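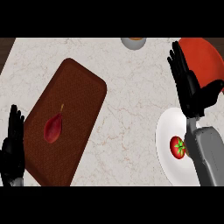

Ticket 2585 - Harkgate episode guide, cast pages showing the wrong couples
Status: open, waiting on Tasum
Opened: 6/30/22

What I'm seeing: on the Sollaritz fan site, every cast page for Harkgate season four pairs people with their partners from season two. So the Ackroyd family page has the divorce, the remarriage and the big reunion dinner all listed as "upcoming". Great spoilers if you've never watched it, I suppose, but the comments are filling up with confused newcomers!

Steps to repeat it:
Open any season four episode page.
Click a cast name.
Look at the "Together with" line.

Works fine on seasons one to three. I love this show far too much to leave it like that, so I've been digging.

Update 1
Cleared the page cache. No change. Cleared it again with the recap feed switched off and two of the pages came right - lovely moment - then went wrong again as soon as the feed came back on.

Update 2
Found something good. The recap feed from Tasum sends a short number for each relationship, and our import stops reading at 900. Season four has numbers up to 1380 (so many break-ups, it's a brilliant season). Anything past the limit drops back to the last couple it knew, and for most of the cast that's season two.

Update 3
Raised the limit to 4000 on the test copy and ran the import from scratch. Every Ackroyd page is now right, including the half-brother who was missing altogether. I read the whole family tree through twice, partly for checking and partly for fun.

Still wrong: the reunion special. It has no season number, so the import skips it and the sofa row isn't listed under anyone. I've asked Tasum if they can send it as season four, episode zero. If they'd rather not, we can add it by hand, but it'll get wiped with each new import.

Update 4
Limit change is now on the live site. If you still see old couples, reload the page once. Please add a note to this ticket with the cast name if that doesn't sort it, and leave the ticket open - the new season starts in September and I want to watch the first import go through.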